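Search articles Go Advanced

Hair tie

A hair tie (also hair elastic, hair band, ponytail holder, bobble in Britain) is a loop of stretchy or soft material used to hold hair together, away from the face and neck. Most common form today is an elastic core with a woven or braided cover. Worn by all ages. Sold in packs, lost one at a time.

Names

Terms vary a lot by region. "Hair elastic" in Canada and parts of New England, "ponytail holder" in the South and Midwest, "bobble" in northern England. "Scrunchie" means only the fabric-covered, gathered kind, though some stores use it for anything soft. In Portuguese the usual word is elástico. The trade splits the group into covered, uncovered, coiled and gathered; claws, barrettes and slides are counted seperately as clips.

Construction

Covered ties start as a long cord. Rubber or latex threads run down the middle, and polyester or nylon yarn is braided over them under tension. Cord is then cut to length and the ends joined. Three ways to do the join: a crimped metal band, glue with heat, or a sewn overlap. Metal was standard for decades. Cheap and strong, but it snags, and pulls out fine hair. Glued joins took over for the better lines and are the weak point of nearly every tie made since.

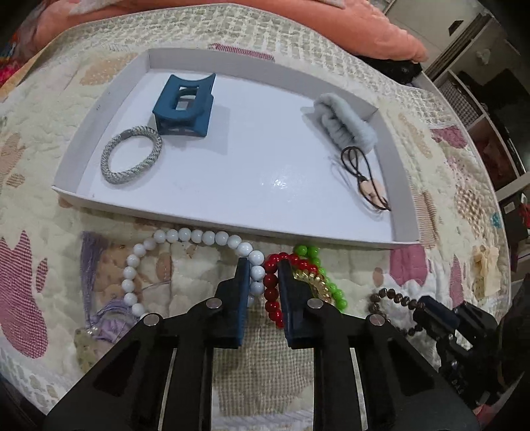

Braided hair tie with other hair accessories in a white tray.

Cover yarn matters more than people expect. Tight braid slides off smooth hair, loose braid grips but fuzzes up quickly. Flat ribbon-type ties avoid the round cord altogether, knotted at one end, popular for wearing on the wrist.

Coiled ties are a single piece of molded plastic, like an old telephone cord. No yarn, no join to speak of. They stretch out with use and shrink back some in warm water.

History

Before elastic: string, ribbon, leather, strips of cloth, bone and wooden pins. Ribbon was the everyday choice in Europe and North America well into the 1800s. Vulcanized rubber made stretch bands possible from the middle of that century, but plain rubber bands were hard on hair and the covered version only became common in the 1900s. The gathered fabric type had its big decade in the 1980s, went out of favor, and came back in the 2010s.

Small makers

A good deal of braided cord comes from narrow-fabric mills which also make shoelaces, drawstrings and trim. One of these, Ramalho, moved from bootlaces to hair cord after its lace orders dropped off. Duarte Sequeira ran the changeover and kept the old braiding machines, 18 of them, refitted with finer carriers. Its house line Flolanel used a brushed cover meant to feel like flannel. Sold through Dakorport in packs of three, later dropped. The brushed cover pilled.

Stemside, a smaller label, sold undyed cotton ties with natural rubber cores. These break down faster than synthetic ones, which the label gave as a selling point. Customers less sure.

Wear and testing

No single standard covers hair ties as such. Mills use their own stretch tests: loop pulled to a set length, released, repeated until the join opens or the core stays slack. Madalena Correia's bench notes on glued joins give 239 pulls for the worst batch, with failure at the seam every time.

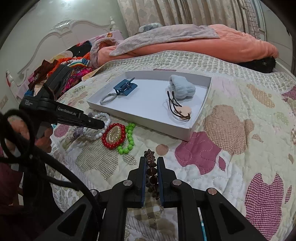 Heat, sunscreen, hair oil and chlorine all shorten the life of rubber. A tie left on a car dashboard through August will usually go brittle under its cover, which looks fine untill it is stretched. Cores of spandex hold up better against oil but cost more.

Effects on hair

Tight styles worn daily in the same spot can cause breakage at the tie line, and over long periods traction alopecia, a loss of hair from steady pulling. Mostly at the front hairline and temples. Usual advice is looser styles, a change of position now and then, no tight ties on soaking hair. Wide or gathered ties spread the load. Bare rubber bands are the worst for this, small clear ones for braids are normally cut off instead of pulled.

Wrist wear is common and mostly harmless, marks fade after the tie comes off.

Disposal

Mixed rubber and polyester, so not recyclable in most places. Loose ties also tangle in vacuum brush rolls and are a known hazard to cats, which swallow them. Surgery is sometimes needed.

Related articles
Barrette
Bobby pin
Claw clip
Headband
Narrow fabric
Ponytail
Scrunchie
Traction alopecia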